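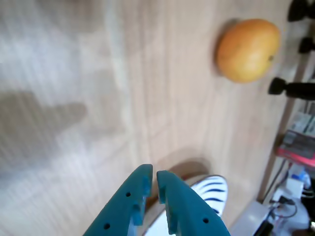
Ondalgate House
Minutes of the house meeting, Sep 5, 2021
Held in the dining room

Chair: Senthil Fernandes
Present: residents of the ground floor, second floor and attic rooms; the garden room joined by phone
Apologies: front bedroom (working)
Minutes taken by: attic room

1. Minutes of the last meeting

The June minutes were read and agreed with one correction. Under "Kitchen", it should say that the ground floor offered to replace the colander, and not that it had been replaced. It has been replaced now.

2. Matters arising

Back door. The new latch is on. It sticks when the door is pushed from the outside without lifting the handle. Second floor will take a file to it.

Shelf labels. Done for the refrigerator and the dry goods cupboard. The spice rack was left as it was, as agreed.

Recycling. The pickup changed over the summer and the sheet on the hall board is out of date. Garden room to print the new one.

Tea towels. No progress. Carried over.

3. Dining table

This was the main item and took up most of the evening.

Senthil reported on his visit to the Dimitrov workshop, where he went to ask about having the tabletop refinished. He took the spare leaf with him so they could look at the wood and the finish. Their advice was that the wood is sound and that the work is worth doing. They offered two ways of going about it.

The first is a full strip and sand, followed by hard wax oil. Price: $520, including collection and return. The table would be away for three weeks.

The second is that we do it ourselves in the dining room. Dimitrov would sell us the oil and the pads for $80 and lend us a sander over a weekend. We would need to cover the floor, take down the curtains and keep the kitchen door shut.

Discussion:

Ground floor was in favor of the workshop. The last time anything was sanded in the house (the stair rail) there was dust in the kitchen cupboards for a long time afterward, and the same people ended up cleaning it.

Second floor preferred doing it here. The difference in price would cover most of what we want to spend on the kitchen this year. Second floor has used a sander before and is willing to run it. Others would do the edges by hand.

Garden room asked whether it needed doing at all. The marks do not bother everyone and the table is used every day. Garden room would sooner see the money go to the windows.

Attic said the problem is less the marks than the fact that the finish has worn through near the kitchen end, so spills go straight into the wood. A cloth would deal with that for now, but no one likes eating off the cloth.

Senthil asked the workshop about color. With oil, the wood will come up warmer and a little darker than it is at present. A white-tinted oil would hold it closer to how it looks now. The tinted oil costs the same. Dimitrov put both on the underside of the spare leaf, and the leaf was passed around the meeting. Most people preferred the tinted patch. Ground floor thought it looked chalky under the ceiling light and asked to see it in daylight before anything is ordered.

Glare was also raised. In the late afternoon the light comes straight across the table and it is hard to read or work on a laptop at the window side. The workshop says a matte oil will cut this down but will not get rid of it. Second floor suggested turning the table to run the other way. This was tried during the meeting. It blocks the drawer of the sideboard, so the table was turned back.

Agreed: to do the work ourselves, using the matte tinted oil, provided ground floor is happy with the sample in daylight. If not, the plain matte oil. Garden room asked for it to be noted that the vote was not unanimous.

Agreed: ground floor is excused from sanding and will cook for the house while it is going on.

Action: Senthil to book the sander. Second floor to find floor sheets. Spare leaf to stay by the window until ground floor has had a look at it.

4. Looking after the table in the meantime

Agreed for now, and to be written up for the hall board:

Hot pans go on the trivets or on the stove, not on the wood.

Spills are wiped up when they happen, with a damp cloth and then a dry one. No spray cleaner on the table. The lemon one has left the surface sticky.

Plants are to be moved to the windowsill. The one in the clay pot needs a saucer wherever it goes.

Mail, keys, chargers and bags should not be left on the table overnight. Attic offered the basket from the landing for mail and this was accepted.

Anyone working at the table during the day clears their things away before supper.

5. Fruit

The fruit order with Balberg has been running since June. Everyone who eats the fruit is content with it and wants to keep it going. Points raised:

Oranges are eaten first and are gone well before the next box. Pears are left. Garden room asked if the mix could be changed. Balberg allows changes if they are told ahead of time. Agreed to ask for more oranges and to drop the pears until winter.

Fruit is being left loose on the table instead of in the bowl. Ground floor finds this a nuisance when setting places, and a plum was sat on after it rolled onto a chair. Second floor said the bowl is often full when the box comes in, or is being used for salad. After some back and forth it was agreed that the wide ceramic bowl is for fruit only and that the salad can go in the steel one.

Attic asked that bananas be kept apart from everything else. Agreed. They can hang on the hook by the bread bin.

Soft fruit goes in the refrigerator on the day it arrives, whoever is in.

Peel goes in the compost pail with the lid on. Citrus peel was discussed. Garden room looks after the heap and is fine with it in small amounts, torn up. Stickers must come off first. Garden room has been picking stickers out of the compost all summer and would like this to stop.

Action: garden room to write to Balberg about the mix. Attic to clear out the ceramic bowl, which at present holds batteries and string.

6. Chairs

Two of the dining chairs are loose at the back legs. Second floor will glue and clamp them before the sanding starts, so that all the messy work is done together. Until then they are in the hall and should not be sat on.

Felt pads are needed for the rest. Ground floor has a packet.

Senthil raised the question of whether to keep the bench. It takes up room along the wall and mostly holds coats. Views differed. No decision. To come back after the table is finished and everyone can see how the room feels.

7. Kitchen

The fund for the year was gone through briefly. With the table work at the lower price, there is enough for a new extractor filter and for the shelf over the sink. The shelf was asked for at the last meeting and there was no objection to it now. Attic has boards in the cellar that may be long enough and will measure them before any are bought.

The large cutting board has split along the glue line. It can still be used for bread. It should not be soaked. Second floor asked who had been putting it in the dishwasher, and the meeting moved on.

The oven timer is unreliable. Use a phone.

8. Tostitz lunch

Our neighbors at Tostitz have invited the house to lunch in their yard and asked if we could lend tables and bring dessert. The dining table is not going out of the house. The folding table from the cellar can go, along with the garden chairs. Ground floor will make an orange cake if there are oranges left to make it with. Attic to bring a fruit salad in the steel bowl.

Senthil to tell Tostitz yes, and to ask how many are coming and whether anyone there can't eat nuts.

9. Any other business

Front bedroom sent a note asking for the hall light to be left on until the late shift is back. Agreed.

Garden room asked for the meeting to start earlier next time, as supper ran into it and the table had to be cleared twice. Agreed to try it after tea.

A gray cardigan has been on the back of the door for some time. It does not belong to anyone who was at the meeting. Front bedroom to be asked.

Actions

Senthil: book the sander, order the oil once the color is settled, reply to Tostitz.
Second floor: floor sheets, chairs, back door latch.
Ground floor: look at the sample in daylight, felt pads, cake.
Garden room: Balberg, recycling sheet.
Attic: ceramic bowl, mail basket, shelf boards, notice for the hall board.
Carried over: tea towels.

Next meeting: after the table is done. Senthil will put a note on the board.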